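**September, bench notes, glue trials (continued)**

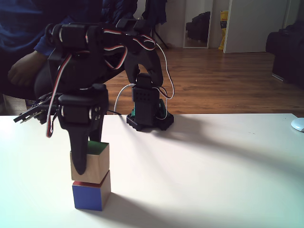 White tabletop, black arm, stacked blocks.

Started 8:15. Picking up the Endora question again because Kinell want an answer on whether we'll switch the chair repairs over to it, and I don't have one I believe.

Their claim, off the data sheet: a joint that holds "as well as or better than" hide glue, stays reversible with heat, and doesn't mind a gap. I have read that sentence perhaps too often now. Better than which hide glue? Mixed by whom, how old? The sheet has a bar chart with no units on the upright axis. I asked the rep for the numbers behind it and got the same chart in color.

What we did last week: maple offcuts, end-to-side joints, half with Endora and half with our usual Morsy pearls. Clamped overnight, left on the shelf for 48 hours, then pulled on the lever rig. Nouhaila ran the rig and I wrote down the readings. Endora came out ahead on average. Nouhaila was pleased. I'm less pleased, for these reasons:

- The Morsy batch was the end of the old bag. It smelled fine, which tells you very little.
- I mixed the Morsy and Anas mixed the Endora. He is neater than I am.
- Two of the Morsy joints failed in the wood, not the glue line. We scored those as failures at that load, so they dragged the average down, when all they show is that the maple gave up first. They should be listed separately. I've gone back and marked them in pencil.
- Clamp pressure was "tight." Whose tight?

So the lead may be real and it may be us. If I had to bet I'd say most of it is us.

**Gap filling.** This one I expected to be nonsense and it held up better than I thought. Loose tenon, card-thickness slop on one side, Endora only. It set hard and didn't shrink back from the cheek the way Morsy does. Sawed through it to look. Small bubbles near the shoulder, solid otherwise. Still don't like it as a selling point. A loose tenon wants a shim and a patient person.

**Reversibility.** Sheet says the joint releases at 104 F with "light moisture." Tried a wet rag and the heat gun on low, thermometer taped to the rail. At 104 the joint did not care at all. Went well past that before anything moved, and then it let go in strings, like cheese. Cleaning the strings out of the mortise took longer than the release. Morsy comes off with a damp brush.

Anas Hamdy thinks the tape was holding the thermometer off the wood and I was reading air. He could be right. Redo with the probe in a drilled hole, same depth each time.

If the release figure turns out to be wrong by that much, I don't see why I should trust the strength figure either. The people at Tumard told Nouhaila they love the stuff, but they have only had it since spring and no chair comes back that fast. Ask them again in a couple of winters.

**Next round**

1. New bag of Morsy, 300 g, opened the same morning. Write the batch on the lid.
2. One person mixes both. Nouhaila Cherkaoui has agreed, and she'll label the pots with letters so I don't know which is which when I read the rig.
3. Torque wrench on the clamps. It's in the drawer with the bad tape measure.
4. Wood failures get their own column.
5. A set of joints left by the boiler and a set by the back door, to be pulled in spring. Kinell won't wait for those. Fine.

Told Kinell "not yet" by phone at 4:40. The rep offered to send the color chart again.

Glue pot needs a new lid. Scraped the old one, still leaks steam.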